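The fridge is in its new spot and I am so pleased with it!

We'd lived with it at the far end of the kitchen ever since we came to Hesthorpe, and every pint of milk meant a little trek. Then Thaís came for supper, looked at the white table and said, why not put them side by side? Well, quite. We did it on Saturday and I've been opening the door just for fun ever since.

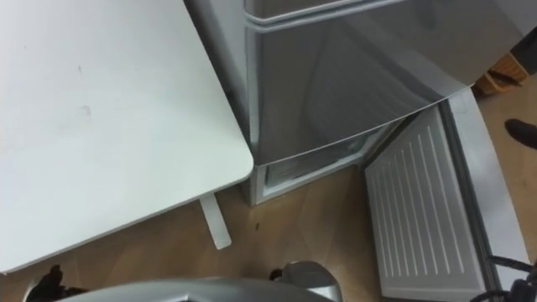
The best bit is unpacking the shopping - bags on the table, turn round, everything away in minutes. I can roll out pastry and reach for the butter without taking more than a step. Next I want to sort out the door shelves, where I found three open jars of mustard. Three! Mustard recipes very welcome, please.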